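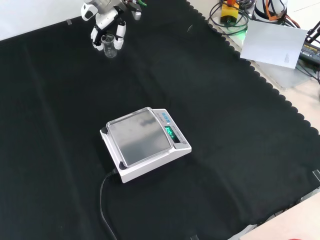

Rigoberto Cortés wrote in to ask whether a weighing scale is worth the counter space when he already owns two sets of measuring cups. Yes, yes, a thousand times yes! I held out for years myself, and now I weigh flour, coffee, salt for brine, powdered dye, even the wax for candles (a messy hobby, but I love it).

Rigoberto's real trouble was that his scale never gave the same answer twice, so let's start there.

Give it a firm, level spot

A wobbly table will drive you crazy. Press on each corner of the scale before you begin. If it rocks, move it, or turn the feet if yours has the kind that screw in and out. A cloth under the scale saves the tabletop from scratches and makes cleanup a breeze, but pull it smooth and flat first — one fold under a foot is enough to throw things off.

Let it wake up

Switch it on and go do something else for 15 minutes. My old one drifts like mad when it's cold and then settles down beautifully. Keep it away from the window, the fan and the heating vent too.

Container first, then zero

Set your empty cup, jar or beaker on the pan, press tare (some models say zero), and wait for the digits to stop moving. Then pour. Clear glass is my favorite for this, partly for looks and partly because I can see whether anything is stuck to the bottom. Wipe the outside before it goes on. A few drops of water count!

Write down what each of your regular containers weighs, by the way. My big mixing bowl is 417 grams and my honey jar is 287, and both numbers are on masking tape on the bottom. When I forget to tare, and I do forget, I just subtract.

Put things down gently

Lower the container onto the middle of the pan and let go completely before you read anything. Never drop it on. And run the power cord away from your pouring hand, toward the back if it will reach.

Cleaning

Unplug it. Lift off the pan if it's made to come off, wash it in warm soapy water, dry it well. The body gets a barely damp cloth and nothing more. For powder around the buttons I use a soft dry paintbrush, and it works wonders.

A quick check

Keep one thing of known weight in the drawer and try it every month or so. I do mine at the start of October, before holiday baking gets going, and if the reading is off I follow the calibration steps in the manual. Rigoberto, do try the level spot first and write back!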